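Mesa redonda Zistus, tablero blanco. Uso: doblado de ropa. Precio: 432 euros.

## Superficie

Sin brillos molestos. La junta del tablero no engancha el tejido.
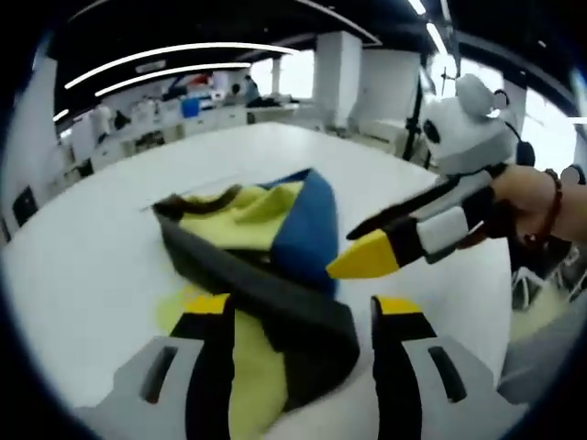
*Prenda arrugada sobre el tablero blanco.*

## Espacio útil

Una camiseta extendida cabe con las mangas abiertas. Carga: 18 kg sin flexión apreciable. 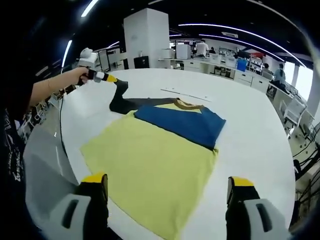

Cormac Ní Chonaill objeta que en la Dravitz, rectangular, se alinea mejor el bajo. De acuerdo: el canto curvo no da referencia.

## Doblado

Manga oscura hacia dentro, sobre la parte azul; el cuerpo verde amarillento queda plano. 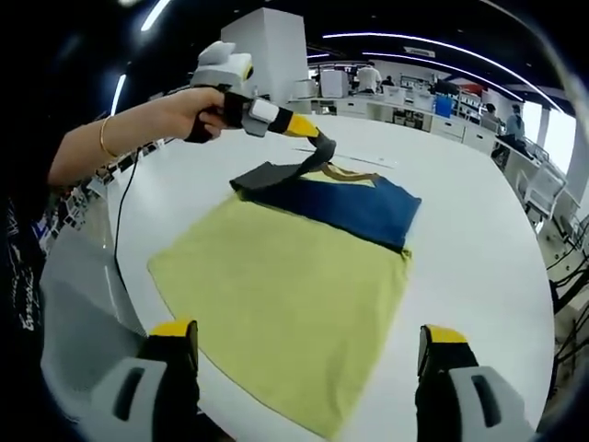 ## Valoración

Apta. Montaje: 46 minutos.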